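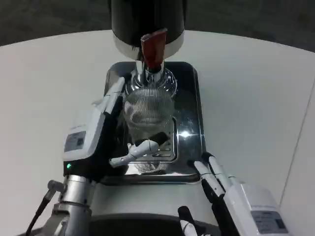

Rinse the glass with hot water first, a reader wrote under my last coffee post, or the first mouthful will always be lukewarm. I tried it for 7 days and the reader was right. I now do it every morning.

My subject this time is glass. I drank coffee out of thick mugs for years and never knew how much was in them. With clear glass I can stop when I have enough. I like the kind with fine vertical ribs because it's easy to grip and doesn't show every fingerprint.

I bought mine in December at the market in Ondevville, from a stall that also sells Turach jars. They hold up well. I did chip one on the tap, so now they dry on a towel at the other end of the counter.
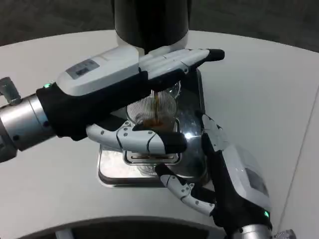
The other thing I changed is where the cup goes. I used to put it down anywhere and then wipe the counter. Now it goes on the grate, under the spout, before I touch anything else. Drips land in the tray, and the tray gets a rinse at night. Stainless steel shows water spots, so I dry it with a cotton cloth. That takes 30 seconds.

I'm still using up a bag of Riviere beans. They're fine, a bit dark for me. The next bag will be Horov, medium roast, if the shop has it. If anyone has tried it with milk, leave a comment. I drink mine black, but my guests don't.

Last updated: Jul 12, 2026

Share 30 | 7 comments

Search this blog Go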